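4. Surface Wear and the Decision to Refinish

4.1 Background

Owners of wooden tables make a decision every few years that has received little study: whether to leave a worn top alone, treat the marks one at a time, or strip the whole surface and start over. Trade guides tend to recommend full refinishing once a finish has failed in more than one place. Conservation guides recommend the opposite and treat removal of an old finish as a last resort. Neither body of advice says much about how ordinary households choose, and the few surveys we found asked about furniture in general without separating tables from chairs, chests and shelves.

Tables deserve separate treatment. The top is horizontal, it is used daily, and it takes most of its damage from above. Spills stay where they fall. Hot dishes, plant pots and wet glasses act on the same finish year after year, and the owner looks straight down at the result. A chest of drawers in the same room may be just as old and show very little.

In the first part of the study we collected 2546 written responses from households in the Purkusness district. Each respondent described one wooden table in regular use, listed its marks, and stated what had been done about them. The second part, reported here, looks at how respondents ranked kinds of marks by how much they bothered them, and how that ranking relates to the treatment they chose.

4.2 Classes of marks

Respondents used a wide range of everyday words for marks on wood. We sorted these into seven classes: rings, pale heat marks, scratches, dents, general fading, sticky or softened finish, and dark patches. The sorting was done twice by different readers, and disagreements were settled by going back to the full response. Most disagreements concerned fading and heat marks, which many people describe in the same terms ("gone light," "bleached out").

Dark patches need a short comment. The class is defined by appearance alone. In the trade literature a dark area on wood may be put down to iron reacting with tannin, to old water damage, to ink, to scorching, or to natural coloring in the board. A respondent usually cannot tell these apart, and in most cases neither can a reader of the response. We therefore recorded only whether the patch was compact, such as a round spot, or extended, meaning that it ran along the surface and changed width as it went. Figure 4 shows the extended form. 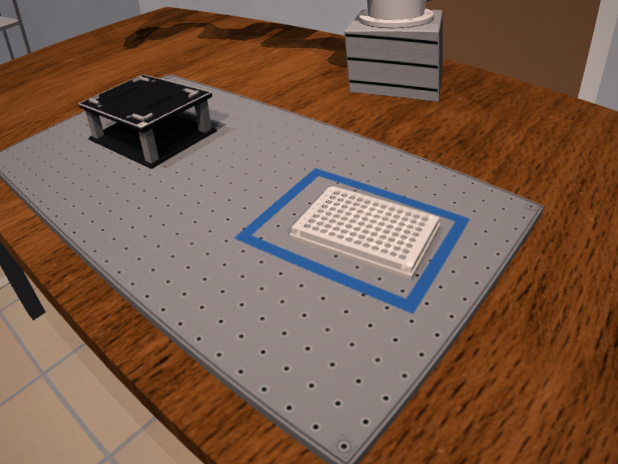
Figure 4. Dark patch of the extended type on a wooden tabletop, with a rounded blotch at one end and a wavy band leading away from it. Computer rendering.

Amaral objected to this class at the review stage, on the grounds that a natural streak in the board and a stain picked up in use should never be counted together, because only the second is damage. The objection is reasonable for a study of wood. Our subject is the owner's decision, and owners in our survey often treated the two alike. Several described a dark streak that had been there when the table was bought, and went on to say that they had tried to sand it out. We kept the class as it stood and added a question to the follow-up form asking whether the mark was present when the table came into the home.

4.3 Follow-up sample

From the full set we drew 200 households for the follow-up form. The draw was weighted so that each class of mark was represented, which means that the rarer classes are more common in the follow-up sample than in the district as a whole. Percentages from the two parts should not be compared directly.

The form was mailed in February with a return envelope. It asked the respondent to rank the marks on the table from most to least bothersome, to name any product or method tried, and to say whether the result was acceptable. A small group was also asked to fill in the form again after 30 days. This was done to see whether rankings held steady when the respondent had not made any change to the table in between.

Two finishes came up often enough to be coded separately. Stitia is a wiping oil sold in the district's hardware stores, and Drevar is a hard varnish that needs sanding between coats. All other products were grouped by type. We did not test either finish, and nothing in this section should be read as a comparison of their quality.

4.4 Results

Sticky or softened finish was ranked as the most bothersome class by a clear margin. Respondents who reported it also wrote the longest comments, many of them about paper or sleeves catching on the surface. Rings came second. Dents came last, and a number of respondents said they had grown fond of them or could name the child responsible.

Dark patches fell in the middle of the ranking, but the responses were split. Compact spots were ranked well above extended patches. The comments suggest one explanation: a round spot was read as an accident, while a long, uneven patch was more often accepted as part of the wood. Respondents who said the mark was present from the start ranked it lower than those who said it came later, and this held for both forms.

The link between ranking and treatment was weaker than we expected. Owners who ranked a mark first had often done nothing about it except cover it with a cloth, a mat or a fruit bowl. Full refinishing was reported mainly by people who had recently moved or had received the table from a relative. Stitia was used mostly for rings and fading. Drevar was used almost entirely by those who had stripped the whole top.

Rankings given on the repeat form agreed closely with the first set for sticky finish and rings. They agreed less well for heat marks and scratches, where respondents often switched the two.

4.5 Limits of the data

All marks were reported by the owners and were not inspected. People who dislike the state of their table may have been more willing to answer, and people who refinished it long ago may have forgotten what the earlier marks looked like. The district also has a large share of older houses, and the tables in them are probably older than average. We did not ask for the species of wood, since early trials of the form showed that many respondents guessed. The age of the table was asked for, but it was left blank too often to be used in the analysis.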